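Der Planer sollte weniger wissen

Wer in den letzten Jahren Software für zweiarmige Manipulation geschrieben hat, kennt die Architekturskizze: oben ein Aufgabenplaner, darunter eine Bewegungsplanung, darunter die Regler, seitlich die Wahrnehmung, die in ein gemeinsames Weltmodell schreibt. Die Skizze ist bequem, weil sie sich auf Teams verteilen lässt. Ich halte das gemeinsame Weltmodell trotzdem für den falschen Mittelpunkt und möchte das an einer Aufgabe zeigen, die auf dem Papier trivial ist: Geschirr einräumen und den Tisch aufräumen, auf dem Reis liegt.

In Bririk, unserem Ausführungsrahmen für Zweiarmsysteme, war das Weltmodell bis Januar eine Liste starrer Körper mit Pose und Kovarianz. Für Becher, Korb und Tabletts reicht das aus. Für den Reis reicht es nicht. Eine Instanzsegmentierung liefert auf einem solchen Tisch bereitwillig Körner, und in einem Protokoll standen 706 Objekte mit eigener Kennung, von denen die meisten im folgenden Zyklus eine andere Kennung trugen. Der Planer hat daraufhin seine Zeit mit Datenassoziation verbracht. Die Bewegungsplanung bekam Kollisionskörper, die kein vernünftiger Mensch als Hindernis behandeln würde.

Die übliche Reaktion lautet: bessere Wahrnehmung. Dénes Magyar hat sie bei uns lange vertreten, mit guten Argumenten. Ein dichtes Höhenfeld über der Tablettfläche, dazu eine Maske für Streugut außerhalb der Behälter, beides mit Zeitstempel und Unsicherheit. Das haben wir gebaut, es läuft, und ich möchte es nicht mehr missen. Die Frage, wer diese Daten lesen darf, beantwortet es nicht.
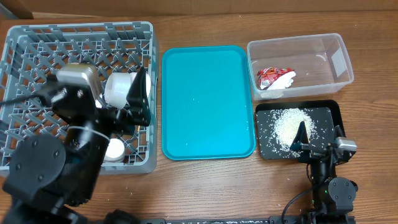
Linker Greifer mit weißem Behälter über dem Spülkorb, rechter Greifer mit der Fingerspitze im Reis auf dem schwarzen Tablett.

Die beiden Arme haben in einer solchen Lage fast nichts gemeinsam außer der Basis und dem freien Raum zwischen ihnen. Links geht es um einen starren Gegenstand und seine Ausrichtung gegenüber den Stiften des Korbs. Rechts geht es um Kontakt mit einem Medium, dessen Form sich durch den Kontakt ändert. Ein Planer, der beides in derselben Zustandsdarstellung hält, muss sich für eine Abtastrate, eine Auflösung und einen Fehlerbegriff entscheiden, und mindestens eine Seite wird damit schlecht bedient.

Mein Vorschlag ist deshalb eine Trennung nach Verbrauchern. Jede Fertigkeit erhält einen eigenen, privaten Zustand, den sie aus den Sensordaten selbst aufbaut. Das Einräumen hält die Pose des gegriffenen Teils relativ zum Greifer und die Belegung der Korbplätze. Das Schieben hält das Höhenfeld und die Fingerspitze. Nach oben gemeldet werden nur Prädikate: gegriffen, abgelegt, Fläche unter Schwellwert, abgebrochen mit Grund. Zwischen den Armen wird ein reservierter Raumkeil ausgetauscht, gültig für ein festes Zeitfenster. Der Aufgabenplaner kennt keine Reiskörner. Er kennt ein Tablett, dessen Zustand »nicht fertig« lautet.

In Cludero, dem Werkzeug zur Ablaufverfolgung, sieht man den Unterschied sofort. Die Schnittstelle zwischen Planer und Fertigkeit schrumpfte bei uns auf 8 Nachrichtentypen, und von diesen werden im Normalbetrieb zwei benutzt. Die übrigen betreffen Abbruch und Wiederaufnahme. Ein Protokoll lässt sich wieder lesen, ohne dass man vorher filtert.

Kevin Fahy hat dagegen eingewandt, dass private Zustände auseinanderlaufen. Wenn das Einräumen glaubt, der Becher stehe im Korb, und die Kollisionsprüfung ihn noch im Greifer führt, fährt der Arm einen unnötigen Umweg oder, schlimmer, keinen. Der Einwand trifft zu. Er trifft allerdings auch das gemeinsame Modell, nur fällt dort weniger auf, welche Komponente zuletzt geschrieben hat. Ich würde den Konflikt an der Prädikatgrenze prüfen und hart abbrechen. Das kostet Durchsatz. Für einen Aufbau, an dem jemand die Ursache eines Fehlers finden muss, ist der Preis vertretbar.

Schwerer wiegt für mich ein anderer Punkt. Streugut hält sich nicht an Zuständigkeiten. Körner, die neben dem Tablett auf dem Holz liegen, gehören keiner der beiden Fertigkeiten, und eine reine Verbrauchertrennung lässt sie liegen, bis der Planer ein drittes Prädikat dafür bekommt. Wir haben dieses Prädikat eingeführt und es grob gehalten: Tischfläche frei oder nicht frei, je Zelle eines festen Rasters. Wer hier feiner auflöst, hat nach wenigen Wochen wieder ein Weltmodell im alten Sinn, diesmal ohne Dokumentation.

Offen ist die gelernte Variante. Eine durchgängige Strategie, die Bilder auf Gelenkziele abbildet, hat gar keine Prädikatgrenze, und das Argument für private Zustände ist dort gegenstandslos. Ich würde trotzdem einen Erfolgsklassifikator danebenstellen, der dieselben Prädikate liefert, damit sich beide Varianten mit denselben Auswertungen vergleichen lassen. Im Zweig Fodor ist das vorbereitet, getestet ist bisher nur die linke Seite.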